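Open house at Gatent, and why I came home wanting to clear off my desk

I almost skipped it. It was raining, the bus to Caldeira takes 50 minutes with a change at Hoda, and the flyer said "visitors welcome" in the kind of type that makes you think they'd be fine without any. But I'd been curious about the Gatent building since they moved in last July, so off I went, and I'm so glad I did!

First thing: go early. I got there a little after ten and the line for coats was already out the door (bring your own bag for wet umbrellas, they ran out of stands). The tour groups were supposed to be small, but ours had to be close to a school class in size, and I spent the whole first floor looking at the back of someone's backpack.

Upstairs was much better. That's where the workrooms are, and what I loved most was the surfaces, which I know sounds like a strange thing to travel for. I'm a person who has keys, receipts and half a sandwich on every flat thing I own. Pale gray, close to white, smooth all the way across, with light coming down on it so evenly that you only got the faintest soft shadows. I stood there much longer than I meant to and had to hurry to catch up with the group.

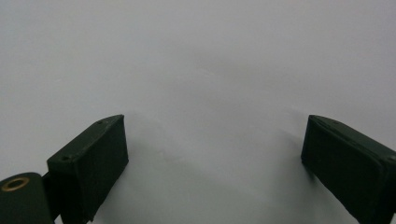 Plurkora, who reads this blog and went in the afternoon, wrote to me that pale tops are lovely for one day and a misery by the second week, and that anyone thinking of copying the look at home should go a shade or two darker. Fair point! I have a white kitchen counter and I drink a lot of beet juice, so I should know. I'd still take it.

Lunch was soup and bread on the ground floor, 2 kinds of soup, both gone by one. Coffee was free, cake wasn't. The little shop had notebooks and a poster of the building that I didn't buy and now regret.

The last bus back leaves from the far side of the parking lot, stop 65, and it isn't signposted at all. I walked the wrong way around the building in the rain before I found it.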